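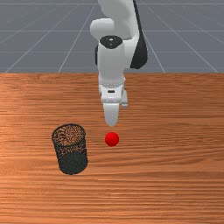
Why is the speech therapy session from Saturday missing on the family's page in Wamelia? The therapist never signed the note, so the visit is stuck in drafts and families only see signed visits.

Posted by Kolbrún Bach, February

Ticket 237 – log so far

9:16 – parent called, sees OT and PT but no speech. Checked the child's plan, speech is on there, 3 visits a month, doctor's order still good.

Had Damián Aravena log in as the therapist. Draft is there, sign button grayed out. Goal field blank – the old goal expired and he hadnt picked a new one.

Picked goal, saved, signed. Still not showing for the parent. Logged out and back in, nothing. Ran the Skadari sync by hand, took 4 minutes, visit showed up.

Two other kids on his caseload have the same blank goal. Messaged him, no anwser yet.

Leaving open til those are signed. Billing not touched.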